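A Day at the Flemden Paper Mill

Posted Nov 14, 2024

Flemden has one paper mill, one pub and a parking lot built for a much more optimistic town. The mill opens its doors to the public twice a year. I missed the July one on account of reading the wrong line of the leaflet, so I went to the autumn one, which has fewer people and worse coffee.

Admission is 9 dollars and includes a sticker. The sticker doesn't stick to anything, including me, but the woman at the gate was firm that I should be wearing it.

We were split into groups by a system I never worked out. Mine was led by Apinya Panyasiri, a finisher at the mill for long enough to have opinions about every machine in it and most of the customers. She started us in the pulp room, where cotton scraps are beaten for hours in a long oval tub of water. It smells like a wet dog that has been to college. A man in a very good raincoat asked if it was safe to drink. She looked at him for a while and moved on.

The old beater is called Murkness. It has a brass plate with the name on it and it's been running, with breaks for repairs and one war, for 176 years. The new beater next to it is called Number Two and does nearly all the work. Murkness is switched on for open days, and it shook the floor enough that the raincoat man went and stood by the door.

Next came the vats. You dip a mold, lift it, give it a shake one way and then the other, and you have a sheet of paper. The vatman does this five times a minute. I was allowed one try and made something like a pancake with a hole in it. It was pressed between felts with everyone else's and I was told I could collect it at the end. I was also told I didn't have to.

Drying is done upstairs in a loft with slatted walls, up 63 steps. They don't mention the steps on the leaflet either. The view is of the parking lot.

After that it was the finishing room, Apinya's own territory, and she got noticeably faster and happier. Sheets are sorted by hand into good, seconds and what she called "gifts." She can find a knot in a sheet with her thumb while talking about something else entirely, in this case a long-running dispute with a stationery shop named Jillari over the meaning of the word "cream."
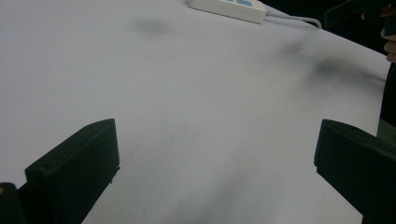
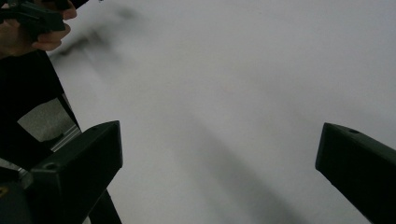 White surface, gray shadows.

Lunch was by Sitthichai, a noodle van that had parked across two spaces and had the longest line of the day. It deserved it. I had the pork and ate it standing up next to a display on the history of watermarks, which I can now recommend as a subject if you've got something hot to hold.

The afternoon talk on sizing (gelatin, mainly) ran long. I learned that paper without it soaks up ink like a napkin, and that roughly half an hour is my limit on gelatin.

The shop is at the exit, naturally. I bought a pad of seconds, seeing as I couldn't tell them from the good ones and they cost half as much. My own sheet was waiting in an envelope with my name spelled wrong. The hole had gotten bigger.

Parking is free, the loft is cold, and the leaflet has the spring date on the back in very small type.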